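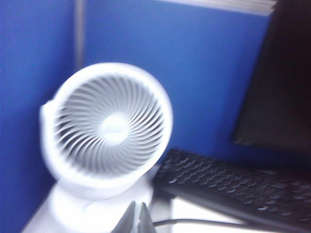
Search this site Search Menu

Desk Fans and Personal Comfort in a Partitioned Study Office

Reading time: 4 minutes

Tin-yau Ho
Supervisor: Catrin Rees
Submitted 26 November 2024

1. Introduction

This report presents the findings of a project on the use of small desk fans in the Llewellyn study office. The office is divided into individual bays by blue partition panels, each bay containing a white desk and a keyboard. Students had reported since April that the inner bays were stuffy in the afternoon, and several had brought in fans of their own. The project set out to establish where on the desk a fan should stand, and at what setting it should run, if the person seated there is to feel a benefit without disturbing papers or neighbours.

The work was limited to round-headed fans on a pedestal base, this being the type most often found in the office. Tower fans and clip-on fans were left out.

2. Background

A desk fan does not lower the temperature of a room. It moves air across the skin and so helps the body to lose heat. In an open room the moving air mixes freely with the air around it. In a bay with panels on two or three sides, part of the flow is turned back towards the desk, and the fan may draw in the same air again.

The corner of the desk, where two panels meet, is the place most users choose. It keeps the fan clear of the keyboard and leaves the front of the desk free for writing. The project therefore took the corner position as its starting point and compared it with two others.

3. Method

Tests were carried out in one inner bay. The fan was placed in turn in the rear corner, at the middle of the rear panel, and at the open side of the desk. At each position it was run on its low and high settings for 30 minutes, with the windows closed. Air speed was read with a hand-held meter at the height of a seated person's face and again just above the keyboard. A single sheet of paper was left on the desk during each run to show whether loose work would be disturbed.

A short questionnaire was also sent to registered users of the office, and 93 replies were received. Responses were entered in the Olla survey tool and checked by the supervisor before analysis.

4. Results

The corner position gave the steadiest readings at face height, provided that the head was tilted upwards and turned towards the chair. When the head was level, much of the flow passed over the keyboard and the sheet of paper moved on both settings. At the middle of the rear panel the readings were higher, but the paper lifted on the high setting. The open side of the desk gave the strongest flow of all and also carried air into the next bay.

In the questionnaire, most respondents who used a fan kept it in a corner. The most frequent complaint was noise, followed by cold hands when typing. Few had tried changing the tilt of the head.

5. Discussion

The angle of the head had more effect on comfort than the choice of setting. A fan on low, tilted towards the face, was preferred by the testers to the same fan on high with the head level. The corner panels did reduce the flow slightly when the back of the fan stood close against them, and readings improved once it was brought forward by a hand's width.

The tests used one fan in one bay, and the results should be read with that in mind. Humidity was not recorded.

6. Recommendations

Fans should stand in the rear corner, a hand's width from the panels, with the head tilted upwards. The low setting should be used during quiet hours. Cables should run behind the desk and should not cross the walkway. Grilles should be dusted at the start of each term with the fan unplugged.

A further study could compare bays near the windows with those at the centre of the office.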